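Narkley Home Sewing List -- archive
Re: washing striped cotton before hemming??

Date: 30/10/2026

Quick one before I have to run, sorry for the state of this.

> I bought 42 inch wide striped cotton from Fiore for a
> tablecloth, the round kind. Do I really need to prewash?
> The lady at the counter said the colors were fast and it
> would only shrink "a hair". Also my circle comes out lumpy
> every time I hem it. Is bias tape cheating?

Prewash. Always. Did one last spring without, lovely fit, then one hot wash and it sat up above the drop like outgrown pants. Cotton shrinks more along the length than across, so a circle goes oval on you. Only a little but with stripes you see it right away.

Warm wash, tumble dry, then iron while still a bit damp. If you're worried about the reds put a scrap of white in with it. I had pink bleed on me from a Sorine remnant, so I don't go by what the counter says any more.

Width -- 42 is going to be tight. You'll have to join unless it's a tiny table. Don't put the seam down the middle! Full width in the center, then half a panel each side, match the stripes at the seam. Buy one extra repeat for matching, more if the stripes are uneven. Mine weren't even and I ran short.

Lumpy hem: you're turning too much under. On a curve keep it narrow, quarter inch and quarter inch again. Run a line of long stitches just inside the raw edge first and pull it up gently so the extra eases in, press, THEN fold. Most of the lumps go at the pressing stage, not at the machine.

Bias tape is not cheating. Half inch, cut your own if you can. The packet stuff from Drastora is ok but stiff till it's been thru the wash a couple times. 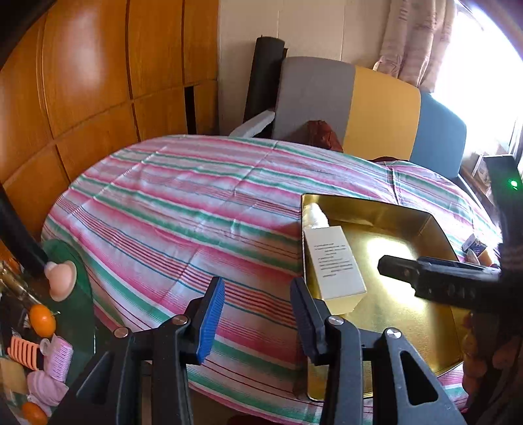
Thread: plain cotton-wrapped poly, white or whatever your palest stripe is. Stitch length 2.5 or so. New needle, please, I know you all sew with the same one since the flood.

Oh and for measuring -- table width plus twice the drop plus one inch for hem. Fold the cloth in quarters, pin a string at the folded corner, swing the chalk round. Check it twice before you cut. Joining first, folding after, I've done it the other way and wasted the lot.

Whoever asked about the walking foot, yes use it on the joins, keeps the stripes from creeping. Not on the curve, I find it drags.

Will answer the napkin question tonite if I get a minute. Mitered corners are a whole seperate email.

-- the one with the green Sorine machine

We use cookies to remember your archive settings. Accept / Manage

Recent threads
- Seam ripper recommendations (again)
- Napkins: how big is big enough
- Ironing board covers that stay put
- October fabric swap, what to bring
- Fiore remnant bin, worth the drive?

Contact the list owner | Copyright Narkley Home Sewing List | Back to top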